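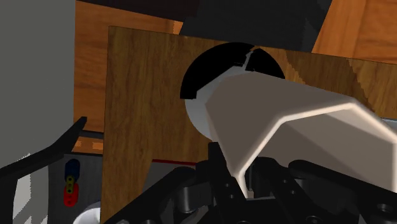 So I have a new job! Well, I have an offer letter, signed and scanned and sent back, and a start date in June, and I've been walking around the apartment grinning at the walls.

I'd been looking since last summer. My old spreadsheet says I sent out 140 applications (I color-coded it, because of course I did) and most of them went into a hole. Zedley had me fill in my whole work history by hand right after I'd uploaded my resume, and then the page timed out and I did it all again. Holst called me in, loved me, called me in again, and then went so quiet I started checking my spam folder before breakfast.

The one that worked out was Ollurano, and I nearly skipped it. The listing said "merchandising associate" and asked for 2 years of showroom experience, and I had maybe half that, if you're generous about the mattress store. I applied anyway, late at night, in my pajamas, with a cover letter I wrote in one go.
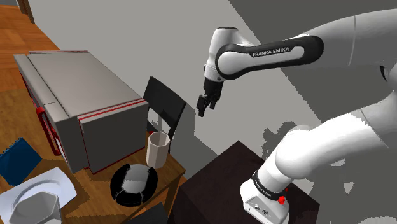
The interview was nothing like the others. The manager asked what I'd change about the front of the store, and I'd stopped by the night before, so I had plenty to say — probably too much! I told her the lamps were too far back and the sale signs were fighting each other. She wrote it down.

The pay is a bit better than I was making at Jovum, and the bus goes straight there. I still have to buy decent shoes, the kind you can stand in all day, so if you have a favorite pair please leave it in the comments. My feet are very flat and my budget is small.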